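Two arms, one table -- workshop tips from the folding build

Posted 29 Feb 2024 in Workshop

Notes from the two-arm build at the Ulbridge shared workshop, written up quick between jobs. Most of it is about tables, cables and tape. Not much code. If you're putting a pair of arms over a bench at home or in a shed, steal whatever's useful.

The table

Get the table sorted first. We started on a folding trestle and lost two weekends to it. Every time an arm stopped hard the whole top rocked and the fingers landed somewhere new. Swapped it for a proper office table, white top, rounded corners, second hand from a Netura clear-out. Much better.

Matte top if you can find one. Gloss throws the ceiling lights back at you and the software sees bright blobs where the cloth should be. If you're stuck with gloss, a sheet of plain drawer liner pulled tight will do. Tape it underneath, not on top, or a finger will find the edge.

Cable holes are handy but keep their caps in. A finger dropping into an open hole is an ugly noise. Cloth corners go down them too.

Clean it. White shows every scuff, but scuffs are fine, it's the sticky patches you want gone. Damp rag, drop of dish soap, dry rag after. Eucalyptus oil for tape gunk. Go easy on the metho, it dulled the finish on our first top.

Mounting

Bolt, don't clamp. Clamps creep. You won't notice for a day and then all your saved positions are off by a finger's width and you'll blame the code.

If you really have to clamp (rental, someone else's bench) put a strip of bicycle tube under the jaw and draw a pencil line around the foot. Check the line before you power up.

Frame behind the table should stand on its own feet. Ours touched the table at first and passed every shake straight into it. Moved it back a hand's width, shaking gone.

Square up the bases with a long straightedge before tightening anything. Snug all bolts, check, then tighten in a cross pattern like a car wheel. Thread locker on the small ones, the blue kind. Don't use red unless you enjoy heat guns.

Cables

The bit everyone leaves til last. Don't.

Leave loops at the joints. Big lazy ones. Bend the arm by hand through its whole reach with the power off and watch the cable, then add a bit more than it asked for. A loop that looks too big at rest is usually right at full stretch.

Then check the loop doesn't drop onto the work. Ours swept a stack of tea towels clean off the bench. Velcro strap partway up, done.

Velcro, not zip ties, until the layout has sat still for a month. You'll be redoing it. When you do go to zip ties, snip the tails flush with side cutters or you'll scratch your arms up every time you reach in. Scissors leave a spike.

Bright colours for anything on the floor. Yellow's good. Dark cable on grey carpet is a trip waiting to happen. If people walk there, put a rubber cover over it. The Skivholm ones with the sloped sides stay put on carpet, the cheap flat ones curl up at the ends by August.

Label both ends of every cable. Masking tape and a marker. Label them with what they do, not a number, you will lose the list of numbers.

Tape marks

Coloured tape on the table to show where things start. Basket here, pile there. Saves heaps of argueing.

Painter's tape lasts a few days. Electrical tape lasts longer and leaves goo. Red seems to be the worst for leaving a stain behind on white, ours went pink and hasn't come out with anything yet. Blue was kinder.

Mark corners only if you can. Four little L shapes do the same job as a full box and there's less to peel up. Fingers dragging across tape will lift it, so burnish the edges down with the back of a spoon.

Pull old marks when the job changes. Two sets of tape on one table and someone will use the wrong one, garanteed.

Fingers

Swap-out fingertips, always. Print or cut spares before you need them. We keep 24 in an ice cream tub and it's been more than 2 weeks since anyone had to stop for one.

Rubber for grip. Bare plastic slides on polyester and you end up squeezing harder, which cooks the motors. Bits of dish glove work, so does the grippy shelf mat. Glue with contact cement, both faces, wait til tacky. Wipe the rubber with a damp cloth now and then -- lint kills the grip faster than wear does.

File the corners. A sharp printed edge will pull a thread in a knit first go. Run the finger over an old stocking, if it snags keep filing.

Set the table height in software a hair above the real thing. Press too hard and something flexes that shouldn't. Tissue paper test -- lower the finger til it just drags a tissue, save that as your floor.

Cloth

Start with a tea towel. Then a pillowcase. Then shirts, and expect to hate shirts. Long sleeves are the worst, they end up under, over, inside out.

Wash new stuff first, the factory stiffness hides problems. You get a nice fold out of the packet and a mess the day after laundry.

White on white is hard. Hard for the software, hard for you. If you've got any say in it use a darker practice garment til the motion's right, then go back to light stuff. Side lighting helps, throws shadows into the creases.

Long things go lengthwise first. Bring it into a strip, then deal with the ends. Try it the other way and the tail hangs off the table and drags the lot with it.

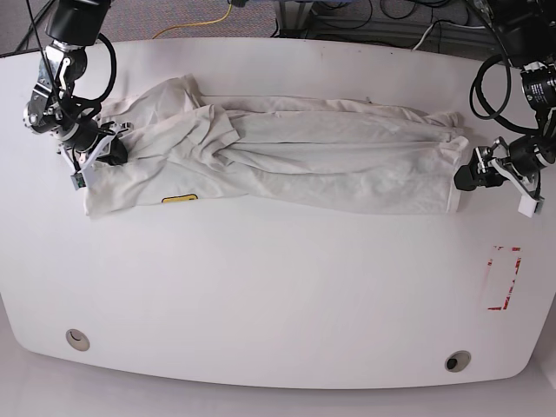
2 min read on the folding section, longer if you skipped down

Long white garment in its strip, gripper at either end. Wrinkly as anything. Don't chase wrinkles at this stage. You want the bottom edge running fairly straight, the top can look like a dog's breakfast. That crumpled bit at the left is the usual trouble spot, extra layers bunch up there and the fingers have to open wider than you'd think. Set your opening for the fattest part of the cloth and close down from there.

Labels are useful by the way. A little coloured tag against pale fabric is something to line up by. If the garment hasn't got one, safety-pin a scrap of bright ribbon on the hem while practising. Take it off before the wash.

Both arms should settle before either one lifts. Half a second pause is heaps. Lift one early and the strip twists.

Keep tension light. Cloth should be straight, not tight. If the weave's pulling into little ridges back off. If it sags in the middle when lifted, come out a touch at each side.

Keep a landing area clear on the table, well away from the folding. Don't park your coffee there. Don't park your phone there either.

Safety, short version

Stop button where your knee or hip can hit it, not across the bench. Both hands will be busy when you need it.

Hair tied, lanyards off, drawstrings tucked in. Same as the drill press.

Slow speed for anything new. Slow again after anyone's touched a bolt.

Power off before reaching under an arm. Some of them drop when the motors let go, so hold the arm or rest it on a folded blanket first. We use an old moving blanket, lives under the table.

Kids and dogs out. Cats get a special mention, cats love a warm power supply.

Odds and ends

Write down what you changed, every session, on paper. Clipboard on a string.

Magnetic dish for screws. The small silver ones vanish into carpet. If one does go, stocking over the vacuum nozzle.

Keep a full set of hex keys that never leaves the table. Paint the handles. Ours kept migrating to the bike stand.

Fan on the power supply gets fluffy quick when you're working with fabric. Canned air every couple of weeks, outside, not over the bench.

Let the motors rest. If you can't keep your palm on one for a few seconds it wants a break. So do you probably.

Software called Tuhumury is what we run the motions from, hobby licence is fine for this. Save your positions under a new name every time. I overwrote a good set on a cold morning and had to teach the lot again.

Still to do: better lights, second shelf for the power gear, a proper bin for the dead fingertips. Will add to this page when theres something worth adding.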